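Towing and Hauling Board > Racks, Boxes and Carriers

Topic: Roof box or small utility trailer for a long trip?

Posted by flatbed_lou, 12 November 2001

We have a mid-size wagon with factory side rails and a Class II hitch. In January we are moving my daughter's things to school, 300 miles each way, mostly interstate with one stretch of two-lane over the hills. I need to carry a mattress (twin), two bikes, a desk that comes apart and a lot of boxes.

I can borrow a Stasholm roof box from my brother-in-law, or I can buy a used 4x8 trailer that a man in the next town is selling for $300. The trailer has a new coupler and old tires. The lights work if you wiggle the plug.

Which would you do? I have never towed anything longer than a trip to the dump.

Reply by gravelroad

Trailer. A twin mattress does not go in a roof box and it should not go on top of one. Put new tires on it, replace the plug and go.

Old tires are what gets people. Trailer tires sit in the sun for years and the sidewalls crack while the tread still looks fine. If the seller can't tell you how old they are, figure on replacing both and a spare.

Reply by Pinion7

I don't agree that it has to be the trailer. Leave the mattress at home and buy one when you get there. Then the bikes go on a hitch rack, the box takes the clothes and bedding, and the desk and cartons ride inside with the back seat down. You keep the speed limit you're used to and you can back into a parking space at a motel.

Check the load limit on the rails before anything else. It will be in the owner's manual, and the weight of the box counts against it. People forget that part.

Reply by flatbed_lou

The manual says 150 lb. on the rails, spread evenly. My brother-in-law says the box weighs 38. I don't know about the crossbars.

The mattress is new so she wants to bring it.

Reply by ottersby

Crossbars are usually ten or twelve pounds a pair. So you have a little under 100 lb. of cargo up there. That is plenty for clothes and blankets and not much for books. Books go inside, low, up against the back of the front seats.

I ran a Stasholm box for several winters. The latch at the rear corner fills with road salt and then the key won't turn. Spray it before you leave and carry the spray with you. Otherwise no complaints. It does whistle above 60 if the nose is too far forward.

Reply by gravelroad

The whistle is the crossbar and the box gets blamed for it. Wrap a cord around the front bar in a spiral and it stops.

Reply by ottersby

Mine whistled with the cord on. Moved the box back four inches and it quit.

Reply by haulin_dee

Going back to the trailer question. I bought one like that and here is what I put into it the first year, in order:

1. Tires, two plus a spare. I got mine mounted on rims from the farm store, which was cheaper than having the old rims done.

2. Wheel bearings. Pull the hubs, clean everything, repack with grease and put in new seals. If you have never done it, a shop will do both sides in an hour.

3. Wiring. I threw out the whole harness and started over. Run the ground back to the plug and don't count on the coupler and ball for it. Nearly every trailer light problem I have had was a bad ground.

4. Floor. The boards were soft at the back. I put down treated plywood and screwed it every foot.

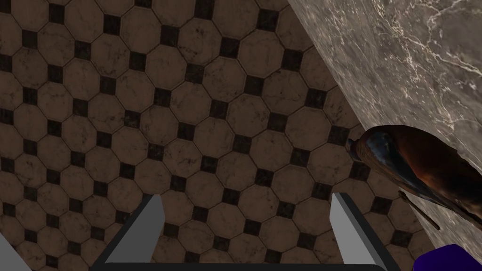
5. Tie-down points. Mine had none. I bolted six D-rings through the side frame with big washers on the back.

6. Safety chains. The old ones were light hardware store chain with open hooks. Get rated chain and cross it under the tongue.

So a $300 trailer was closer to twice that by the time I trusted it on the highway. I would still buy it again. It has paid for itself several times over in delivery charges.

Reply by Pinion7

That list is my argument for the roof box. He has until January, it's cold out, and he needs it for one trip.

Reply by haulin_dee

You can do all of that in two weekends. And it isn't one trip, she has to come home again in the spring.

Reply by tonguewt

Has anyone asked what the wagon is rated to tow? A Class II hitch may be good for 3,500 lb. but the car is often good for less. The lower number is the one you go by. That goes for tongue weight too.

For a small trailer I like 10 percent of the loaded weight on the tongue. Too little and it will start to sway on the downhill. You can check it with a bathroom scale and a block of wood under the coupler, as long as the trailer is level when you read it.

Reply by flatbed_lou

Car is rated 2,000 with no trailer brakes. The seller says the trailer is 450 empty. I would guess we have 500 lb. of stuff at the most.

Reply by tonguewt

Then you're well inside it. Put the desk and the heavy cartons just forward of the axle, and the mattress last, flat on top or on its edge along one side. Bag the mattress twice. Road spray gets into everything, tarp or no tarp.

Reply by kestrel_b

Third choice: rent. The Skillthorpe yard near us rents an enclosed 5x8 one way. You drop it off when you get there and drive home with nothing behind you. No tires to buy, no wiring, and it locks, which matters if you're stopping overnight. It will pull harder than an open trailer because of the flat front, so plan on more gas.

They do want to look at your hitch first, and they turned away my neighbor for having the wrong size ball. Bring a ball that matches the coupler and ask when you reserve.

Reply by gravelroad

Renting is fine if they have one. Around the start of a term they run out. I reserved one and got there and they offered me a car dolly.

Reply by kestrel_b

Then call the day before and make them read you the unit number. I have never been shorted when I did that.

Reply by marshhay

On tarps and straps. I would skip the bungee cords completely. Use ratchet straps across the load and a cargo net over the tarp. I have a Nogueira net with the small mesh and it is the only one I've had that lasted. The wide mesh kind lets a tarp balloon up between the squares and after an hour it tears.

Put a half twist in any strap that has to cross open air. It keeps it from humming.

Stop and check everything after the first ten miles. Loads settle. Check it again at every gas stop and put your hand on the hubs while you are there. Warm is normal. If you can't keep your hand on it, you have a bearing going.

Reply by Pinion7

What about the two bikes? If the trailer is on the hitch there's no hitch rack.

Reply by marshhay

Lay them on top of the load with the pedals off, or stand them in the trailer against the front rail and strap the frames. Take the front wheels off either way. Moving blanket between them.

Reply by ottersby

Or one of the Clollora fork mounts screwed to a board. Set the board across the front of the trailer and strap it down. I have carried three bikes like that. You need to know what kind of front axle you have before you buy the mount.

Reply by flatbed_lou

Thanks, everybody. I went and looked at the trailer again. The tires have cracks all along the sidewall and the man came down to $260 when I showed him. Hubs spin quietly but I'll have them done anyway. Frame is straight and there is only surface rust.

I'm going to buy it. Brother-in-law says I can still have the box, so the bedding and her coats will go up top and that keeps the trailer load low.

One more question. Do I need mirrors? I can see over the trailer fine when it's empty.

Reply by tonguewt

See what it looks like loaded. If the load is wider than the car or blocks the inside mirror, check that you can see down both sides with the door mirrors. Some states are particular about it. A 4-foot trailer is narrower than your wagon, so the clip-on kind probably won't gain you much.

The bigger problem with a short trailer is backing up. When it's empty you can't see it at all until it has already turned. Tie something bright to each rear corner. Then go find a big parking lot and practice for an hour.

Reply by gravelroad

Hand on the bottom of the wheel. Move your hand the way you want the back of the trailer to go.

Reply by haulin_dee

And get the title signed over before you hand him the money. Mine took two trips to the county office to sort out.

Reply by Pinion7

Still would have bought the mattress there. Good luck with it.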